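Handheld demonstration (cloth)

Also: handheld collection, gripper-in-hand recording. For recording with a suit or gloves see separate entry.

Handheld demonstration is a way of gathering examples for a learning system. A person does the job with a pair of grippers held in the hands, and the motion and camera views are saved. No arm needed at this stage. Cloth work is a common use – folding, flattening, turning right side out – as cloth is hard to simulate and cheap to practise on.

Terms
Take: one try at the task, start to finish.
Set: all takes of one task with one garment.
Reset: putting the garment back to a start state. Not kept in the take.
Wrist view: from the camera on the gripper. Head view: from the operator's head.

Folding takes
Usually done on a bed or table at hip height. Both grippers work at once, one on each end of the garment or one holding while the other pulls. Short-sleeved shirts come first in most schedules. Few parts, clear corners, and a bad fold is easy to spot.

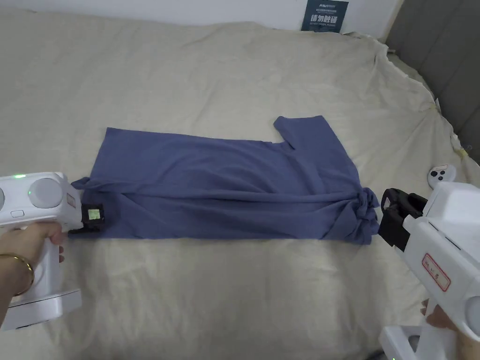
A T-shirt held at both ends by a pair of handheld grippers, partway folded.

The grip matters more than the neatness of the fold. A pinch that takes in too much cloth makes a knot and the model will learn the knot. Some groups throw these takes out. Others keep them and mark them "rough", on the grounds that a robot will make the same mess and needs to see the way back from it. Still argued over.

Start states
Flat, half flat, heaped. The Clumix guide (first issued in November, revised 28 July 2023) asks for all three in every set and gives a minimum of 300 takes per garment. Colour of shirt against sheet should be plain to see. Dark on dark is a known cause of lost corners.

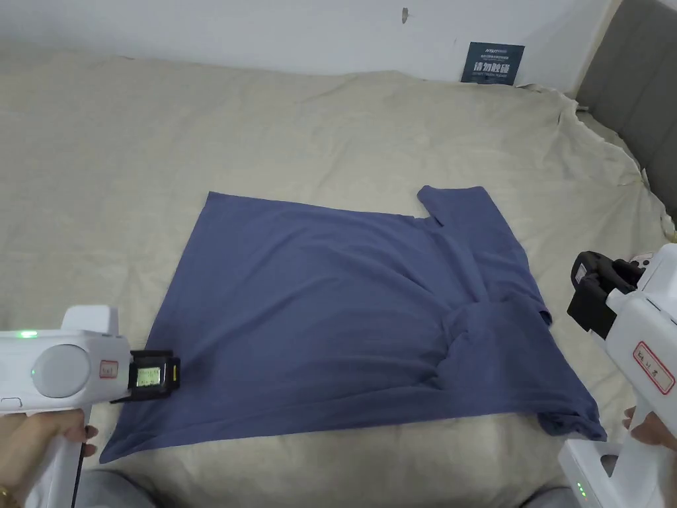
Shirt spread on a beige sheet, with its right side creased and the hem doubled over at the lower corner.

Operators are told to pause with the jaws clear of the cloth before the first move, long enough for both views to settle. Skipped pauses are the most common fault. In the Leltton set, 123 of 667 takes were cut for this alone, which is a lot of folding for nothing.

Wrist view
The camera sits behind the fingers so the tips are always in sight. Good for contact, poor for knowing where the rest of the shirt has got to.
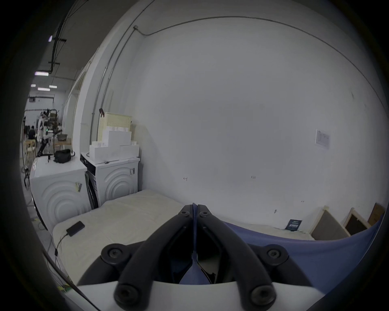
Wrist view: the gripper's two black fingers, nearly closed,
with blue cloth between and beside them.

Wrist views also take in a good deal of the room. Walls, boxes, other people at work. Opinion is split on this. Zovberg's notes say leave the clutter in, it makes the model less fussy about where it is. The Subramaniam method wants a plain backdrop and adds the mess later in software. No fair side by side test that this editor could find.
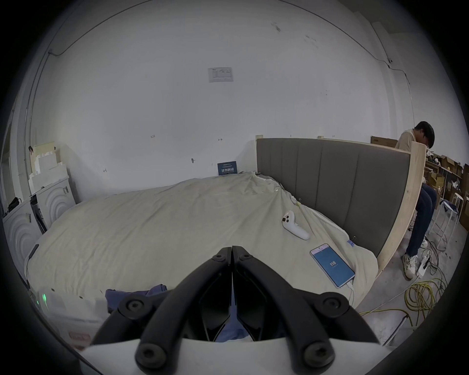 Syncing is the other headache. Two wrist cameras and a head camera, three clocks, and they drift. Usual fix is a shared signal at the start of each take and a check at the end. If the gap is more than a few frames the take is re-timed or dropped. Tap the jaws together twice if all else fails – old trick, still works.

Fatigue
Eight takes then a break is the Clumix rule. Wrists go first. Tired operators fold faster and lift lower, and it shows up in the data as a seperate cluster.

Labelling
Done after, by someone other than the operator where possible. Grasp, lift, fold, release. Flattening strokes get their own label in newer sets. Older ones lumped them in with fold, so be careful when mixing the two.

See also: Garment start states; Gripper calibration; Take rejection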